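Wrist camera comparison moves to soft packaging at Jaunzems test bench

February 17, 2018

Jaunzems has started the second phase of its gripper and wrist camera comparison, moving from rigid parts to bagged and wrapped goods. The first phase, completed in July, used machined blocks and molded housings. The new phase uses clear film, crumpled plastic and other items whose outline changes every time they are touched.

The setup pairs one arm with two interchangeable controllers, one from Clorutov and one from Zimness. Both receive the same wrist camera stream and drive the same finger set. Grip force, approach speed and lighting are held constant for each pair of runs. Only the controller and its grasp planner are exchanged, a job that takes 11 minutes including the calibration check.

Bontu Wako, who runs the bench, said the rigid-part results had been too close to be useful. Of 103 paired picks in July, the controllers disagreed on 13, and most of those came from a single part with a chamfered edge. "We had a ranking, but I would not have bought anything on the strength of it," Wako said. "Film is where the planners have to make a decision with poor data."

The difficulty is mainly optical. Clear wrap over a colored item takes on the color beneath it, and each crease returns a bright streak that moves when the wrist moves. A planner that looks for edges may find a dozen candidates along the folds and none at the boundary of the item. Black plastic presents a different problem, with little contrast across the body and small highlights along the wrinkles. With the wrist close in, the finger also takes up a good part of the camera's view and hides some of the material beside it.

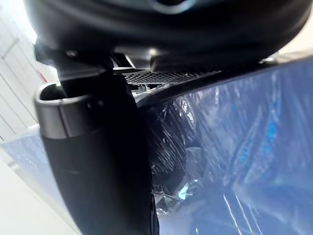
Camera position

The first change made for the new phase was to the camera mount. Tarcísio Coutinho, who is responsible for the optics, had three brackets cut with different offsets from the wrist axis. The short offset keeps the camera close to the finger and gives the best view of the contact area, at the cost of more occlusion. The long offset clears the finger but adds enough width to foul the side of a deep bin. The middle bracket was chosen for the controller comparison, and the other two will be run separately once the main series is complete.

Coutinho also fixed the exposure by hand. Under automatic exposure, a bright wall at one side of the view caused the stream to darken as the arm turned, and the Zimness planner discarded candidates it had accepted a moment earlier. The Clorutov planner was less affected but slower to settle. Fixed exposure leaves pale backgrounds slightly overexposed, which both planners tolerate.

Scoring

Each pick is scored in three stages: approach, contact and lift. A pick that closes on film alone and leaves the item behind is recorded as a contact success and a lift failure. Wako said this separation was added after the rigid-part phase, where a single pass or fail score hid the cause of most of the disagreements.

Regrasp attempts are limited to 2 per item. After that the arm retracts, the item is turned by hand and the run continues. Manual turns are logged with the controller in use at the time.

Finger pads are excluded from this phase. Risier has supplied a set of textured sleeves that may improve hold on smooth film, but Wako wants baseline figures on the bare finger first. Swapping sleeves also shifts the tool center point by nearly a millimeter, so the hand-eye calibration would have to be repeated for each set.

Schedule

The controller series will run on weekdays, with the order of the two controllers alternated daily to limit drift from lamp warm-up and finger wear. Raw wrist video is kept for every pick, including aborted approaches. Jaunzems plans to release the score tables and bracket drawings together — the video will be available on request, owing to its size. Results from the sleeve tests will be published separately.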